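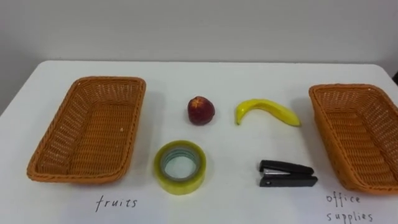 Can the Gundau 200 water softener be installed outdoors?
The cabinet must be kept under cover and above freezing. An unheated garage is suitable if the supply and drain lines are insulated.

Print this page | E-mail this page

Plurer Gundau 200
Single-tank softener for homes on well or town water. The control valve meters use and starts a rinse cycle at night once the set volume has passed. Volume between cycles at the factory setting: 1,464 gallons. Maximum setting: 1,893 gallons.

Salt: pellets or coarse crystals. Do not use block salt.
Drain: gravity or raised, with air gap.
Bypass valve: included.
Drain hose: sold separately.

Units shipped before April have the older brine float. It fits the same well but needs the long stem, order code Eren 700. Check the float type before ordering parts.

Hard water readings should be taken at the kitchen tap with the bypass open. Send results to Stela Tudose, parts and service, Claltcombe depot.

Page revised 2026-09-08

E-mail this page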